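From: Zodwa Naidoo
To: Pelau Growers list
Subject: Re: [pelau-growers] Leaf mold vs. bagged compost for the seed beds

Eylül Bilgin wrote:
> We have the chance to get 63 bags of compost from Bastetti before
> the end of June, at the end-of-season price. Ottmar thinks we should
> take all of them and stop bothering with the leaf bins, which he says
> are slow and take up the whole north fence. I don't know enough to
> argue either way. Does anybody have experience using leaf mold for
> carrots and beets? Last year's carrots in bed 5 were forked and
> short and I'd like to not repeat that.
>
> Also, how deep should it go on? The bag says two inches but that
> seems like a lot for seeds as small as carrots.
>
> Eylül

Eylül,

I would take some of the bags but keep the leaf bins. They do different jobs.

Compost feeds the bed. Leaf mold has very little food in it, but it holds water well and keeps the surface from crusting over. Carrot seed takes two or three weeks to come up, and if the top half inch dries hard in that time you get a patchy row or none at all. I have sown carrots under a thin layer of sifted leaf mold for the last five seasons and the rows come up more evenly than they did when I covered them with garden soil.

On the forked carrots, I doubt compost was the cause. Bed 5 was only dug to the depth of a hand fork, and there is a hard layer below that full of small stones. I hit it when I put in the bean poles. A root that meets a stone will split or turn. I would loosen that bed with the long-tined fork down to ten inches or so, take out what stones you can, and let it settle for a couple of weeks before sowing. Fresh manure can cause forking too, and Kgomotso will remember whether any went on that end of the garden. I don't think it did.

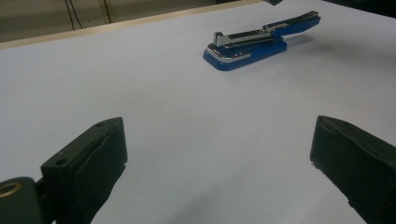
As for depth, two inches is fine for the squash and tomato beds, where you are setting out plants. For carrots and beets, rake half an inch of compost into the top few inches before you sow, then cover the seed with a quarter inch of leaf mold for carrots and half an inch for beets. Water with the fine rose and not the hose. If it gets hot, lay a board or a piece of burlap over the carrot rows and check under it every morning. Take it off the first day you see green.

Some things about the leaf bins, for anyone who wants to help with them:

The left bin is two years old and ready to use. It will need to go through the half-inch screen. Anything that doesn't pass can go back in the right bin.

The middle bin is one year old. It is good as mulch around the currants now, but too coarse for seed rows.

The right bin is last fall's leaves and it is dry in the center. I pushed a stick down into it and it came out clean. It needs a good soaking and a turn. Oak leaves on their own are slow, and running them over with the mower first makes a big difference. We didn't do that last fall and we should this time.

Ottmar has a point about the space. We could go down to two bins if the leaves are shredded before they go in, and that would free up enough of the fence for the raspberries Houda wants to move. I'd be happy with that.

If we do buy from Bastetti, please ask for one bag first and let me try it. Fill a pot, sow a few beans, and see how they look when the first true leaves open. If they come up twisted or cupped there may be weed killer in it, and we don't want that on every bed. The Magagula compost we had two years ago was fine, but it was very woody and the lettuce went yellow until we fed it.

I can screen leaf mold any evening after 6. The wheelbarrow with the good tire is in the Trovell Street shed, behind the hoses — please put it back there and not by the gate. Somebody should also bring a second pair of gloves, as the screen has a few wire ends sticking out on one side.

Eylül, tell me how many bags you end up ordering and I'll work out which beds they go on.

Zodwa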